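SV Talavera sucht weiter: Acht Namen, keine Entscheidung

15. Juni 2024 – Beim SV Talavera bleibt der Trainerposten der ersten Frauenmannschaft vorerst unbesetzt. Der Verein teilte mit, man befinde sich »in sehr guten Gesprächen«. Diese Formulierung kennt man allerdings schon aus dem Mai, als Kristine Malabanan nach nur 21 Pflichtspielen gehen musste. Damals hieß es, die Nachfolge sei so gut wie geregelt.

Acht Bewerbungen liegen nach Vereinsangaben vor. Bestätigt ist davon keine einzige. Im Umfeld fällt immer wieder der Name Rommel Javier, zuletzt Co-Trainer beim Ligarivalen FC Jelska. Javier selbst wollte sich nicht äußern. Aus Jelska ist zu hören, sein Vertrag laufe weiter und eine Anfrage habe es nie gegeben. Wer hier die Wahrheit sagt, dürfte sich spätestens zum Trainingsauftakt zeigen. 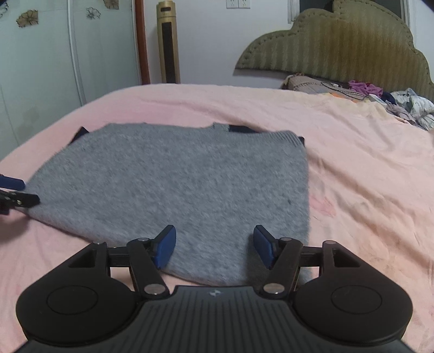 SV Talavera – Abteilung Frauenfußball

Als zweite Kandidatin gilt Nandini Nambiar, die in Kiniren den Nachwuchs betreut. Sportlich spräche einiges für sie. Ob sie sich auf einen Verein einlässt, der in drei Jahren vier Cheftrainer verbraucht hat, steht auf einem anderen Blatt. Ihr soll ein Vertrag bis Saisonende mit Option angeboten worden sein, also dasselbe Modell, das schon bei Malabanan nicht lange gehalten hat.

Sportchefin Kausar Pirzada bemüht sich um Gelassenheit. »Wir lassen uns nicht treiben. Es geht um die beste Lösung für die Mannschaft«, sagte sie. Auf die Frage, warum die Trennung verkündet wurde, ehe ein Ersatz bereitstand, verwies sie auf die laufende Analyse der Rückrunde. Ergebnisse dieser Analyse wurden bislang nicht vorgelegt.

Geduld haben nicht mehr alle. 200 Mitglieder haben einen offenen Brief unterschrieben, in dem sie einen verbindlichen Termin für die Vorstellung fordern. Der Verein antwortete mit zwei Sätzen und ohne Termin.

Das Training beginnt in 30 Tagen. Bis dahin leitet Torwarttrainerin Thảo Âu die freiwilligen Einheiten. Für die Dauerlösung steht sie nach eigenen Worten nicht bereit. Das erste Testspiel gegen Jallis ist bereits angesetzt.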